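Sorting trays and loose bricks: your questions answered

How do I start if everything is in one big tub?

Tip out a little at a time and put it into an open tray by colour. We know some families swear by sorting by shape, and that's fine too, but colour is much kinder to tired eyes! 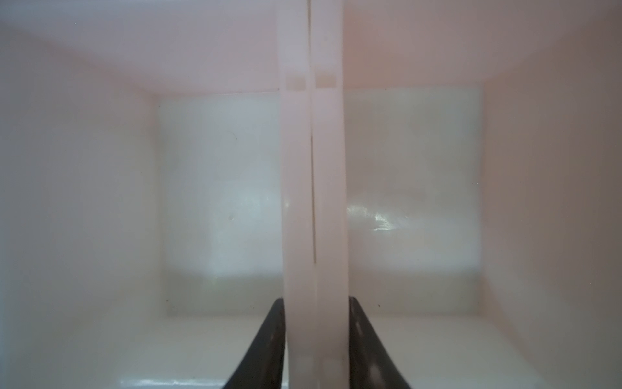 Do I need to wash the tray first?

A plastic tray only wants warm water, a drop of washing-up liquid and an old toothbrush for the corners. Pale, whitish plastic with a pinkish tinge to it can hide dust surprisingly well, and a long narrow seam is a favourite spot for crumbs — so go gently along any groove and let it dry overnight.

Can I borrow a tray?

Yes, please do. Bring your card to the desk and ask for set 349. 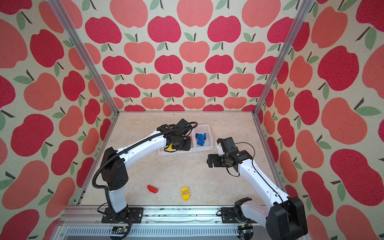 Jandorholm Toy Library — Bricks and Building Team

Trays go out for 2 weeks, and you're welcome to renew if the tub at home is deeper than you thought. Ring us on extension 555 and we'll move the date along for you.

What about a colour we only have a few of?

Give it a compartment anyway, even for one or two bricks.

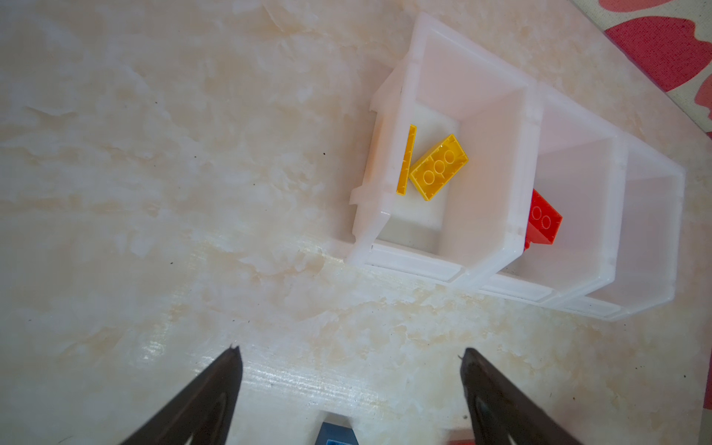 It will fill up sooner or later, especially after birthdays, and you won't have to shuffle everything along to make space. The next brick swap is in September at our Lokevgate branch.

Page updated 03/02/2020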